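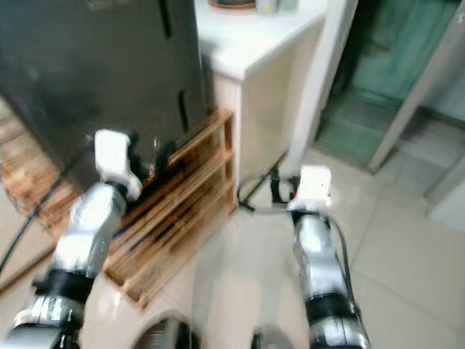 Week 6. Date labels, cold storage and what the numbers can bear

Reading for Monday: Wragg, chapter 4, and the Barnach survey (the tables, please, as well as the summary page).

Last week we took "best by" and "use by" at face value. I doubt we should. A "best by" date is usually a maker's guess about flavor and texture, set early enough to keep complaints down. Shoppers read it as a safety warning, and most of the campaigns telling them otherwise have very little to show for the money.

The claim you will meet most often is that clearer labels cut household waste. Look at where it comes from. Barnach asked 774 households what they had thrown out in the past week and why. People are bad at remembering this, and they know which answers sound respectable. "It was past its date" sounds better than "I bought it and didn't feel like cooking it."
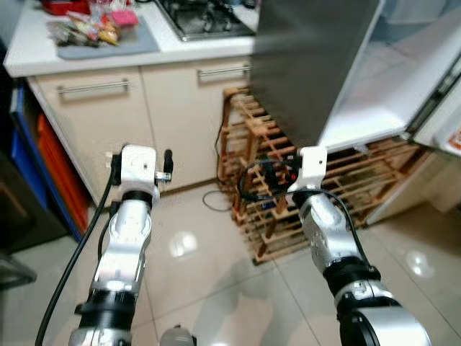

The Cheetham trial is stronger, with one large catch. It gave 300 households food with new labels and 500 the old ones, then weighed the trash. The new-label group threw out less. But that group also got a phone call every week, and the other group got none. Ferrand says the calls made no difference. He may be right, though I can't find anything in his paper that would let us check.

Temperature gets less attention than it deserves. Milk kept too warm can spoil well ahead of its date, and a dial marked 1 to 5 tells you nothing about degrees. Yeoman put thermometers in 58 home refrigerators and found wide gaps between door and back shelf. It's a small sample from one town, so don't stretch it.

For discussion:
Who gains from an early date, the store or the maker?
What would Cheetham have needed to do about the phone calls?
Is self-reported waste worth collecting at all? Kazmi thinks so. Bring an argument either way, one page, typed.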